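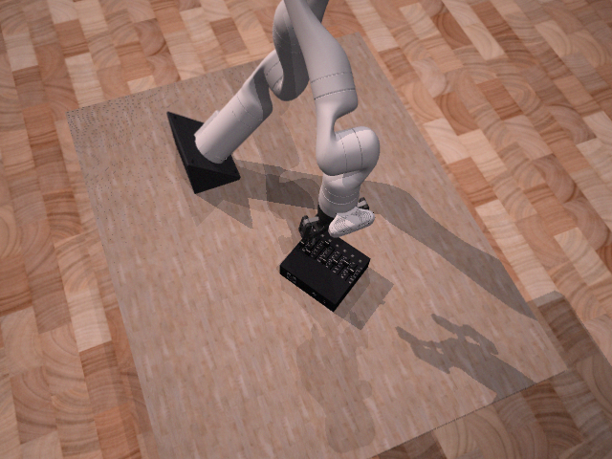 Traston Planner, sim view. Arm over a control box, wedge block up and to the left.

Traston Planner 4
Motion planning and contact checking for six and seven axis arms. Simulation first, then the same plan file on the real cell.

Part no. 1254
Status: shipping
License: per cell, floating license on request

What it does
Plans arm moves close to things. Low flat parts, sloped blocks, tabletops with not much clearance. Checks every link against the world, elbow included, so a wrist that reaches its target fine won't drag a joint housing over whatever is standing behind it. Most planners check this too. Ours shows you which link and which object, by name, in the log.

What you get
– Planner core (C++ library, Python bindings)
– Scene editor with lights, shadows and surface textures
– Grasp tool: approach direction, finger opening, press depth
– Contact log, plain text or CSV
– Drirkport bridge for controller hookup
– 40 starter scenes, all editable

The scene editor
Drag in a mesh, set mass and friction, turn it to any angle. Objects dont need to be square to the table. Floor and tabletop textures can be swapped per run, handy if you are training a detector on the rendered output and don't want it learning your wood grain. Shadows on or off. Leave them on for perception work.

Grasp tool
Pick a face, pick an approach. The tool tries the straight-down approach first and then tilts in steps you set. Parts with raised controls on top (sliders, knobs, small switches) can be given a keep-off zone, or a max press force, or both. Without a zone the planner treats the top as a flat hull. Fine for a pushing test, bad for picking.

Limits
Max 2000 objects per scene. Above that the editor loads but planning is switched off.
No cables, no cloth, no liquids.
Convex hulls by default – full mesh checking is an option and is slower.
One arm per license in the base version. Two-arm planning needs the Chareonsuk add-on, see seperate page.

Requirements
64-bit Linux or Windows. Graphics card needed for the editor and rendered views, not for the planner core. Headless install is fine.

Updating from version 3
Old scene files open as they are. Grasp files need converting, run the converter once per folder. Keep-off zones made in the old Manden plugin come across but lose their colors.

Ordering
Quote form or your usual dealer. Trial key is the full version, nothing locked. Version 3 support ends in November, update before then if you have a running cell.

Page updated 29 Oct 2026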